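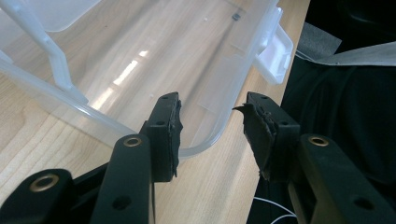

About Cukberg

Cukberg teaches robots everyday household and storeroom tasks by having people carry them out first. Our operators work with hand-held grippers at ordinary tables, using containers, lids, trays and other common goods. Each movement is recorded and prepared for use in training.

The company was established by 4 engineers and today employs 60 people at two sites. The Zestano office is responsible for hand demonstration. The Muli office is responsible for remote control, in which an operator directs a robot arm from a separate desk.

Our Work

Clients provide a description of the task and, where possible, the objects involved. Our staff then agree with the client on a starting position, a finished position and the variations to be covered. Every new operator completes nine days of supervised practice before contributing to a client project. Recordings are reviewed by a second operator, and those that do not meet the agreed standard are repeated.

Tostier, our in-house review software, has been in use at both sites since April. Clients may request access for the length of their project.

Visits and Inquiries

The Zestano office receives visitors by appointment from 9 a.m. Inquiries regarding new projects are answered within seven working days.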